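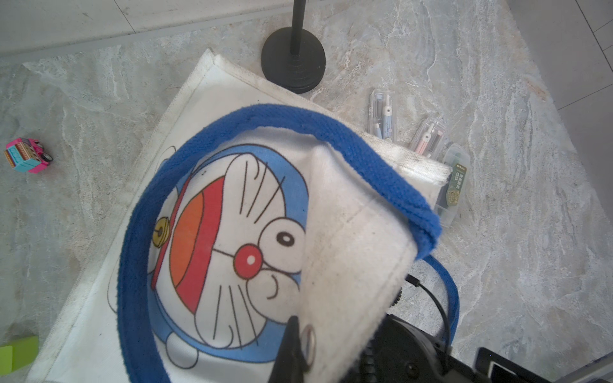
Bag packing, teleop demos, continued from page 44.

Task as written on the card: open the tote, put in the small items, bring the handles together, lift. Ngọc Châu on the leader arms for the first block, Toàn Hà on the pedals and the log. I kept the notes and did the resets.

The flap is still the slow part. Canvas sticks to canvas, and if the fingers close too high they pick up both layers and the whole mouth of the bag comes along. Châu's approach now is to come in low near the snap, pinch, back off a little, then pull on the diagonal. Pulling straight up drags the bag across the floor and the other arm loses its hold. We tried it both ways this morning and the diagonal wins clearly enough that I am dropping the straight pull from the instructions.

Handles: the blue loops fall wherever they like after a reset. When a loop lies across the mouth of the bag, the operator has to clear it first. Toàn wants that recorded as a separate subtask. I want it left inside "open" so the labels match the earlier set. Not settled. For now he marks the time with the pedal and we can split later.

Wrist view notes. Once the fingers are on the cloth, the bag takes up most of the wrist image and the operator can't judge where the other gripper is. Châu looks at the fixed view for the approach and switches to the wrist view for the last part. Toàn stays on the wrist view throughout and is slower on the approach, with fewer double-layer grabs. Keep both styles in the set. Do not coach one toward the other.

Gripper force limit is at 70 percent. At 80 the fingers hold the canvas better but leave a crease that stays through the next reset, and I don't want the policy learning to look for the crease. Back to 70 after four tries.

Leader arm drift: left leader reads slightly off at the elbow after a long session. Re-zeroed at lunch. Check again before the next block and write the offset on the sheet, not on tape.

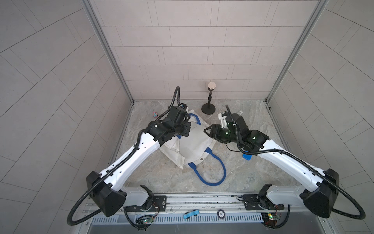 Sikville, March 26, 2026

Two-arm block. Same bag, same floor, base mounts not moved.

Left arm takes the near layer, right arm comes in open and waits. The rule we agreed on is that the right gripper does not close until the left has stopped moving. Without the rule the operators close both at once, and the demos look fine on replay but the bag ends up twisted.

Stop distance between the wrists is still a guess. The conduits loop high over both wrists, and I don't trust the collision model there -- it has the links and the grippers but no cables. Toàn will add two fat capsules for the loops tonight. Until then, operators keep the wrists apart on anything faster than half speed.

Discard rules, repeated here so they stop living in chat:
Drop the demo if a reset hand is in view after the start beep.
Drop it if the operator lets go of a leader arm partway.
Keep it if the first grab misses and the second one works. Mark it "retry."
Keep slow ones.

Orness wants 2,000 episodes for the first training run. I told them the end of April, assuming the flap gets no worse. The Mestar converter still writes the two arms in the wrong order when the session is split. Swap on import, and leave the raw files alone.

Open: loop subtask yes or no, elbow offset, spare canvas bag in case this one gets too soft to stand open.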